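Tips for a parts plate on a robot PC teardown bench

If you repair or strip desktop towers on a bench with a robot arm, the parts plate matters more than you would expect. The Provley plate is a printed gray plate with holders for the small parts of a desktop. We have used it for 17 towers since May. The notes below cover setup, daily use and what we would change.

Lay the case on its side with the panel off before the arm is switched on. Put the plate next to the case and leave a hand's width between them. Tape the four corners of the spot on the table so the plate goes back to the same place every morning.

Load the plate in this order: processor first, memory next, drive last. The drive stands tall and gets in the way of your fingers if it goes in early. Hold processors by the edges and set them in lid up.
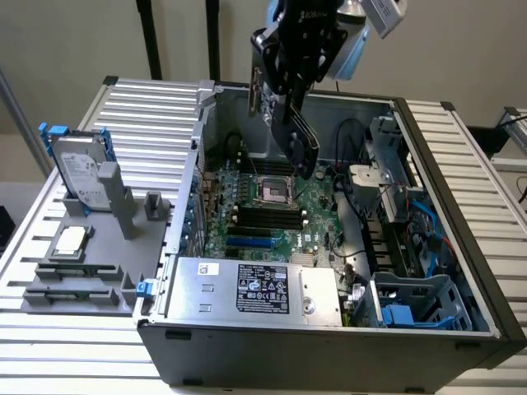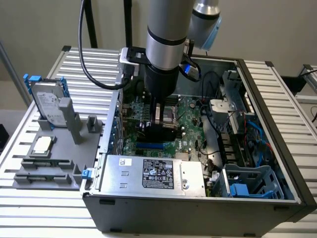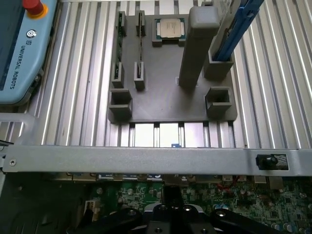
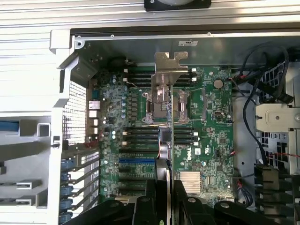
Does the plate have to be bolted down?

It depends on the arm speed. At slow settings the weight of a full plate keeps it still. For anything faster, use two bolts with wide washers and tighten them by hand.

More tips:

Tie back loose power cables before the first run of the day. A soft hook-and-loop strap is better than a zip tie, which has to be cut every time.

Wipe the gripper fingers with a dry lint-free cloth. Skip the alcohol on rubber pads — ours went slick after a few weeks.

Close the lever on an empty processor socket if the board is going to sit overnight. Dust on the contacts is hard to get out. Canned air is fine if you keep the can upright.

Check the memory grooves for stringy bits of plastic when the plate is new. A small flat file cleans them up in a minute.

Keep case screws in a lidded tin well away from the plate.

Price and service: the plate was $26 from Osta, with 2 spare memory holders in the bag. The full kit, with the plate, a finger set and a setup visit from Fulano, is $707. The visit took a morning and was useful, mostly for teaching the pick points. If you already know how to do that, buy the plate alone.

Teixeira sells a similar plate in a harder plastic. We tried it for a week. The memory fit was tighter and the modules were harder to pull straight up, so we sent it back.

What we would change: the drive holder could be a little deeper, and a printed arrow for the front edge would help new people. We drew one on with a paint pen.

Last updated February 22, 2025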